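The Plain Work of Joining Pipe

Flexible pipe seldom receives attention outside the trades that depend on it. At Plonstead, a training center for building services, it occupies the first seven sessions of the introductory course. Sowmya Achari, who directs the program, considers the coupling a sound test of patience.

"Students want to push harder," she said. "We ask them to line the pieces up first."

Short gray lengths are preferred for early practice, as a curve in the pipe shows quickly when two ends do not share an axis.
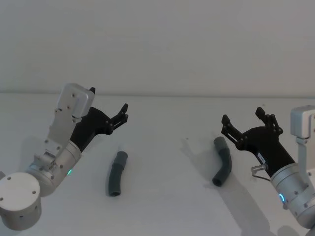
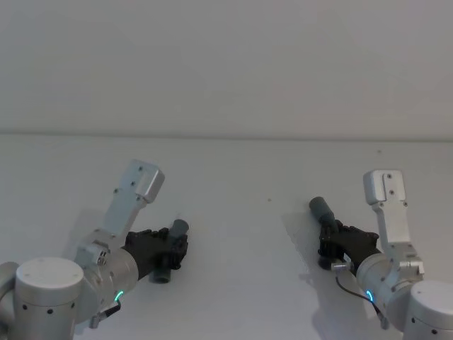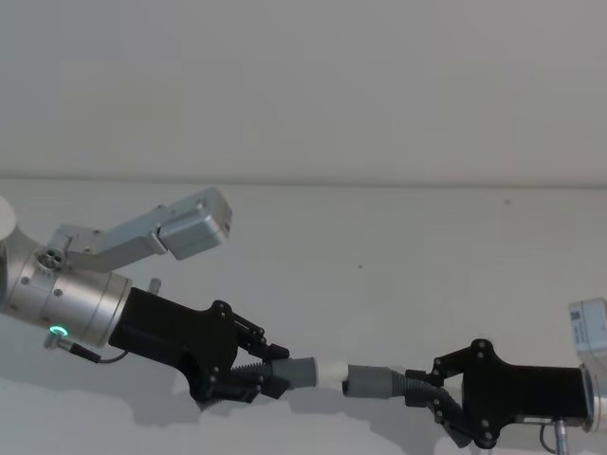 The center revised its joining guide in October, following a review led by Maëlle Morin. The new edition runs to 28 pages and gives greater space to the inspection of cut ends. Learners are asked to clear burrs, mark the depth of insertion and turn the joint gently before testing it. Copies are held in the Plonstead library and may be consulted on request.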